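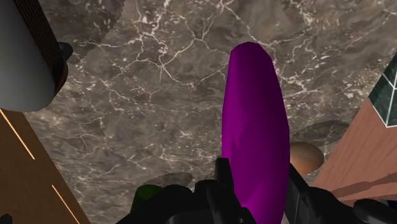
Page last changed: May 2, 2019

Hudgate Student Robotics Club
Set-Up Guide, Section 4: Simulated Kitchen Exercises

4.1 Before the session

Members should complete Section 3 before starting this section. Each team works at one station and shares one log sheet. The Thomas scene package must be installed on the station and takes up 276 MB of disk space.

1. Sign in to the station with the team account. Do not use a personal account, as saved runs will not be visible to the other members.
2. Open the Thomas package and select the scene "Kitchen Counter."
3. Wait until the arm and all objects have loaded. The controls remain locked until then.
4. Open both the wrist view and the room view. The wrist view is used for closing the fingers, and the room view for everything else.
5. Set the step limit to 3,000. Runs that pass the limit are stopped and are not scored.

Note: The scene files are shared with the Parnley team. Save any changes under a new name.

4.2 Exercise A - Eggplant

1. Move the arm over the eggplant with the gripper open and pointing down.
2. Turn the wrist until the fingers stand on either side of the eggplant. Check this in the wrist view.
3. Lower the gripper and close the fingers. The eggplant is wider in the middle than at the rounded end, so small errors in position change the grip a good deal.
4. Raise the arm slowly until the eggplant clears the counter.

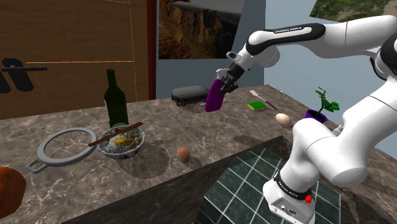
5. Hold the position for 200 steps before moving sideways. If the eggplant turns in the grip during this time, set it down and begin again from step 1.
6. Keep clear of the bowl and the bottle. Contact with either one ends the run - the score up to that point is kept.

Caution: Do not raise the gripper force above 32 to prevent slipping. Higher settings make the contact model unstable and may throw the object off the counter.

4.3 Exercise B - Spray bottle

1. Reload the scene and select the object set "Hernido."
2. Bring the gripper down from directly above the spray bottle and grasp it at the top.
3. Check the clearance to the sponge and the spatula in the room view before any sideways move.

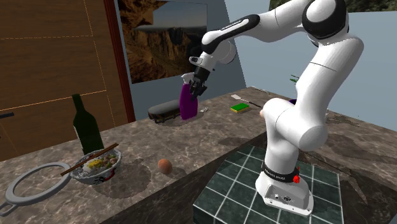 4. Lift the bottle straight up, then return it to the counter in an upright position.
5. Open the fingers fully before raising the arm.
6. Save the run and enter its number on the log sheet.

Note: Teams preparing for the December meet must submit one saved run for each exercise. Edited or joined recordings will not be accepted.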